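Cunum floor notebook, July, 4:15 pm

OK, writing this up before I forget it. The question on the whiteboard was whether the Memby can take over the dull outdoor jobs at Wambridge (sweeping, litter, checking the paving for trip hazards) and let the rest of us get back to the bench. My guess going in was "sort of," and I'm sticking with it, though I moved a little toward yes!

Driving is fine. It went out on the 97 route file with the new wheel offsets and I only touched the stop button once, which was me being nervous about a curb. Litter pickup is another story. Out of 11 planted items it got 5, and it spent ages on a flattened juice carton that any kid would've grabbed in a second. I still think the suction cup is wrong for paper, we should borrow the soft fingers off the Shibata arm and try again.

Ground it has to deal with, all big slabs and open joints:
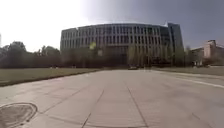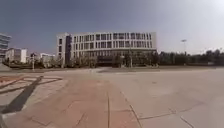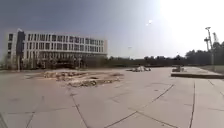
Seams are my main gripe. The crack detector is tuned for indoor tile, so it flags nearly every expansion joint as damage and the report comes back as a wall of red (I scrolled for a while and gave up). Easy fix might be to ignore anything straight and longer than a slab. Harder fix is teaching it what a real crack looks like, and for that I'd need a lot more labeled ground than we have. Shadows fool it too, a long one reads as a change in surface and it slows way down.

Rubble: no. It can go around a pile, it can even tell us there is a pile, but moving chunks of concrete is a shovel-and-wheelbarrow job and will be for a good while. I'd be happy if it just sent a pin and a note.

Battery was at some 4 bars out of whatever when I parked it, need to get the real number out of the log.

To do: soft fingers, straight-line filter, rerun litter with the same items. Also the left brush squeaks again, grease it before the next run.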